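The kitchen table letter: why I've stopped buying big pots of everything

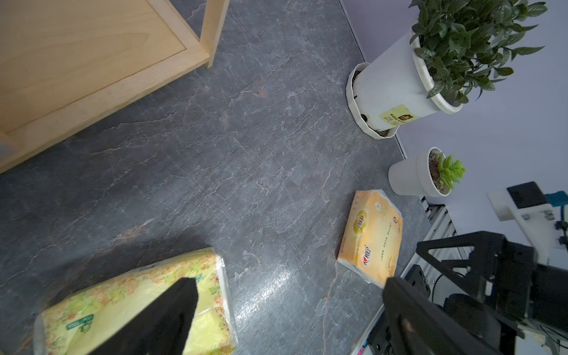 White pot, green leaves, pale wood on the stone top.

Hello again, and thank you for all the messages after last month's bit about moth traps. I read every one of them, even the very long one about carpets (you know who you are, and yes, I did try the cedar balls).

This month I want to talk about swapping. It's been on my mind since August, when I opened the cupboard under the stairs to look for a torch and came away with four jars of chutney, a bread machine I haven't used since we lived in Plevley the first time, and a tin of paint called something like Biscuit. I stood there in the hall with all of it round my feet and thought, well, somebody must want this.

So I started going to the swap table at the Miranda. If you don't know it, the Miranda is the old cinema on the corner past the chemist, and on the first Tuesday of the month they open up the foyer from half past six and put out trestles. You bring what you like, you take what you like, and there's no money at all. Tea is 30p and you put it in the ice cream tub.

I'd heard of it for ages and always thought it would be all baby clothes and jigsaws with bits missing. There was a fair amount of both! But I also came home that first night with a decent colander, two library-bound thrillers and half a bag of plaster, and I used every bit of that plaster on the hole behind the bathroom door that my husband has been calling "on the list" for years.

What surprised me was how fast the food went. I'd put my chutney down at the end, a bit shyly, with labels in my terrible handwriting, and it was gone before I'd got my coat off. A woman came back to ask me if I had any more of the plum. I went home quite puffed up about it and made another batch that weekend, which rather defeats the point of clearing out the cupboard, but there we are.

The person behind it all is Reet Org, and some of you will remember her from the Lekamon café, back when it did those enormous cheese scones. She started the swap with one table and her own bookshelf. I asked her what people bring most of and she didn't even stop to think. "Mugs," she said. "I could build you a house out of mugs." She'd like fewer mugs, please, and more of the following: garden tools, working lamps, wool, school shirts in the bigger sizes, and baking tins of any kind at all.

She did give me a few house rules to pass on, so I'll put them in here.

Bring things clean. If it's electrical, bring the lead with it and tell whoever is on the door so it can go on the side table to be plugged in and tried.

Jam and chutney are fine with a date on. Nothing with meat in it.

Don't leave bags outside the doors on the Monday night. They had a fox in one.

Anything still there at the end goes home with you. The foyer is tiny and they've films on the next day.

I'll add one of my own, which is to take a list. I mean a list of what you want, written down before you leave the house. The second time I went I didn't have one, and I carried home a fondue set. We don't eat fondue! I don't think I've ever eaten fondue. It went back the month after, and I watched a young couple walk off with it looking thrilled, so I suppose it found the right house in the end by way of mine.

Since then I've been trying to do the same thing with shopping generally, which is where the title comes in. I've always been a buyer of big pots. Big tub of yoghurt, big tin of emulsion, the giant sack of compost, all because it works out cheaper per whatever it is. And it does, if you use it. I had a go at writing down what we threw out over 30 days and it was mostly the bottom third of large things. Half a bag of spinach gone to soup in the drawer. Crème fraîche, twice. The end of a sack of potatoes with arms on.

So now I buy the small one, even when the sum on the shelf label tells me I'm being silly. I've kept it up for 25 weeks and the bin is lighter, and I'd say the shopping comes to much the same. The exceptions are rice, washing powder and teabags, where I will defend the big box to anyone who'd like to argue.

A few of you share the big ones between two houses, and I think that's a lovely idea. My neighbour and I have just split a sack of bread flour and did it on the back step with a saucepan for a scoop. I was finding flour in my shoes for days.

On to the Driller, as I promised I'd mention it again. That's our name for the street's shared tool box (it began with one drill, hence the name, and nobody's come up with anything better). It now has a proper sander in it and a very long ladder that lives down the side of number eight. The kitty has reached £200, so if there's something you'd like us to get, write it in the notebook inside the lid. Somebody has already put "hot tub". Very good.

Next month I'm hoping to have the plum chutney recipe typed up for you, if I can work out what I did. I was guessing at the vinegar both times.

And if you picked up a blue casserole lid at the last swap, I've got the bottom half. Drop me a line and we'll toss a coin for it.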